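COMMUNIQUÉ DE PRESSE

Drallum publie les résultats de son essai comparatif de pinces portatives sur textiles souples

Vendredi 11 juillet – Drallum, bureau d'essais spécialisé dans les organes de préhension, rend publics les résultats d'une campagne comparative consacrée à la manipulation de linge et de vêtements en milieu domestique. Conduite à la demande de l'intégrateur Clilon, l'étude a porté sur deux garnitures de mors montées sur des pinces tenues à la main, ainsi que sur le placement des caméras embarquées. Elle servira de base au choix du matériel pour le programme Obi, qui prépare l'apprentissage de gestes de pliage par des bras fixes et mobiles.

Les textiles demeurent une catégorie difficile pour l'automatisation. Un vêtement posé à plat n'offre ni arête franche ni volume stable, et sa géométrie change dès le premier contact. Les fiches techniques des fabricants renseignent le plus souvent la force de serrage, l'ouverture maximale et la masse, grandeurs mesurées sur des éprouvettes rigides. Clilon souhaitait disposer de données obtenues sur des étoffes réelles, dans des logements, avec les contraintes d'éclairage et d'encombrement que cela suppose.

« Nous avions deux garnitures au catalogue et des avis très partagés dans nos propres équipes. Il nous fallait un protocole commun, appliqué par des opérateurs qui n'avaient pas participé à la conception », explique Nidia Arboleda, directrice des programmes de Clilon.

Un protocole conduit sur surfaces souples

Les essais ont débuté en janvier. Le protocole retient 20 articles textiles, répartis entre vêtements, linge de lit et linge de toilette, et impose 20 prises par article pour chacune des garnitures. Chaque prise comprend l'approche, la fermeture des mors sur un pli, une levée à hauteur fixe, un maintien puis une dépose. L'opérateur ne dispose d'aucune reprise : une prise manquée est enregistrée comme telle et la suivante commence.

Les articles sont posés sur un lit fait, et non sur un plan de travail. Ce choix, arrêté après une courte série préliminaire, a des conséquences directes sur les résultats. Un matelas cède sous la pression des mors et le drap peut être saisi en même temps que l'article visé. Cette double prise est comptabilisée séparément dans le rapport, car elle constitue une erreur de nature différente de la simple perte du tissu.

Les articles sombres et unis ont reçu une attention particulière. Sur une étoffe noire, le relief d'un pli est peu contrasté et l'opérateur comme l'algorithme doivent s'appuyer sur d'autres indices, notamment la limite entre le vêtement et le drap. Les séquences correspondantes ont été annotées deux fois, par des personnes différentes.

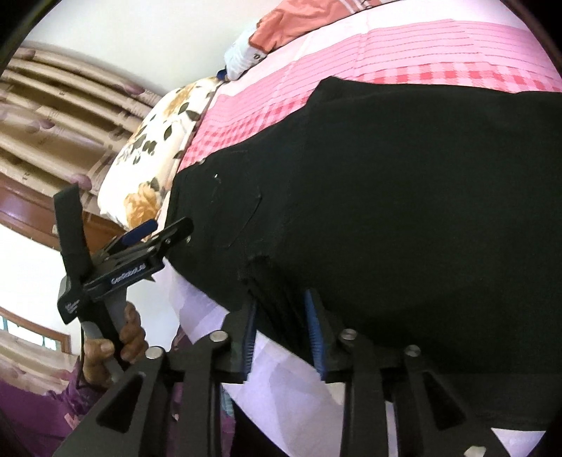
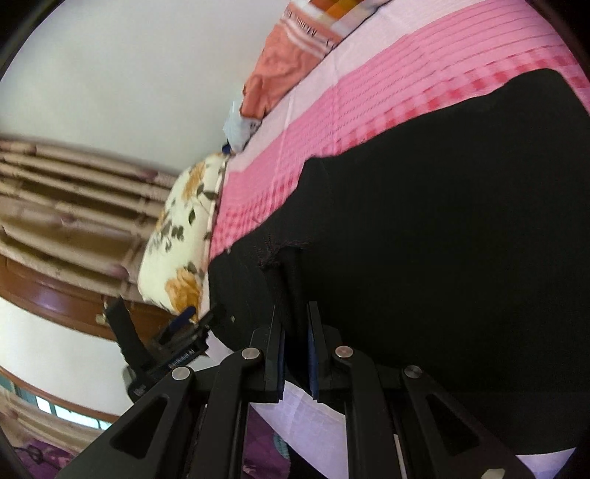
Prise d'un pli de tissu noir étendu sur un lit, vue depuis une caméra montée sur une pince portative.

Deux garnitures, des comportements distincts

La première garniture, à stries fines, a obtenu les meilleurs résultats sur les étoffes épaisses et sur les mailles. Le pli, une fois formé, glisse peu pendant la levée. Elle s'est montrée moins favorable sur les tissus fins, où elle accroche plus volontiers le drap situé en dessous. Les opérateurs ont aussi signalé qu'elle pouvait retenir un fil tiré au moment de l'ouverture, ce qui retarde la dépose.

La seconde garniture, lisse et plus souple, limite les doubles prises et libère l'article sans à-coup. Elle exige en contrepartie un serrage plus élevé, et sa tenue se dégrade sur les doublures satinées. Drallum relève en outre que ses performances varient davantage d'un opérateur à l'autre, signe que le geste d'approche y joue un rôle plus important.

Le rapport ne désigne pas de garniture supérieure pour l'ensemble des usages. Il recommande les stries fines pour les vêtements et le linge de toilette, la garniture lisse pour les draps et les taies. Clilon a indiqué qu'elle retiendrait la première pour les phases initiales du programme Obi, majoritairement consacrées aux vêtements.

« La différence la plus nette apparaît à la dépose. Tout le monde regarde la saisie, alors que la position finale du tissu dépend beaucoup de la manière dont les mors s'ouvrent », précise Gadisa Gashaw, responsable des essais chez Drallum.

Le placement de la caméra, second volet de l'étude

Les pinces évaluées embarquent une caméra à grand angle orientée vers les mors. Deux positions ont été comparées. La position basse montre mieux le contact entre les mors et le pli, mais les bras de la pince occupent une part importante du champ. La position haute dégage la vue sur l'ensemble du vêtement et facilite le repérage des bords, au prix d'une lecture moins précise de l'instant de fermeture.

Pour les tâches à deux mains, Drallum conseille la position haute sur les deux pinces. Lorsque les opérateurs travaillent de part et d'autre d'un même article, chaque caméra doit pouvoir enregistrer une partie du tissu tenue par l'autre pince ; la position basse ne le permet que par intermittence. Le rapport recommande également de vérifier l'étalonnage à chaque changement de garniture, le démontage des mors pouvant déplacer légèrement le support.

Somtochukwu Yusuf, ingénieure en vision chez Drallum, attire l'attention sur la question de l'inclinaison. « Une pince tenue à la main pivote constamment. Nous avons conservé les séquences très inclinées dans le jeu de données, et nous demandons aux utilisateurs de ne pas les redresser avant d'avoir consulté les fichiers d'orientation qui les accompagnent. »

Limites signalées

Drallum souligne que les résultats valent pour des pinces tenues par un opérateur. Leur transposition à un bras motorisé reste à établir, la main humaine corrigeant d'elle-même une partie des erreurs d'approche. Les articles humides n'ont pas été testés, non plus que les articles boutonnés ou fermés pendant la prise. L'usure des garnitures, enfin, a été relevée en fin de campagne sans faire l'objet d'un essai d'endurance.

Adebayo Bako, chargé de l'intégration chez Clilon, confirme que ces points figureront dans le cahier des charges de la phase suivante. Celle-ci reprendra les mêmes articles sur un bras commandé par le contrôleur Gulix, avec les deux garnitures et la caméra en position haute.

Mise à disposition des données

Le rapport complet, le protocole et les fiches de relevé peuvent être obtenus sur demande auprès de Drallum. Les séquences vidéo seront communiquées aux laboratoires et aux entreprises signataires d'une convention d'usage – les enregistrements ayant été réalisés dans des logements, leur diffusion libre n'est pas envisagée. Les demandes doivent préciser l'organisme, l'usage prévu et la durée de conservation souhaitée.

À propos de Drallum

Fondé en 1971 comme atelier de contrôle mécanique, Drallum réalise des essais de préhension, d'endurance et d'étalonnage pour l'industrie et la recherche. Ses activités couvrent les pinces, les bras légers, les capteurs d'effort et les caméras embarquées.

À propos de Clilon

Clilon conçoit et intègre des cellules de manipulation pour la blanchisserie, l'hôtellerie et l'aide à domicile. L'entreprise pilote le programme Obi.

Contact presse

Amparo Urquijo, service de la communication, Drallum
Demandes d'entretien et d'accès au rapport : par l'intermédiaire du formulaire presse du site de Drallum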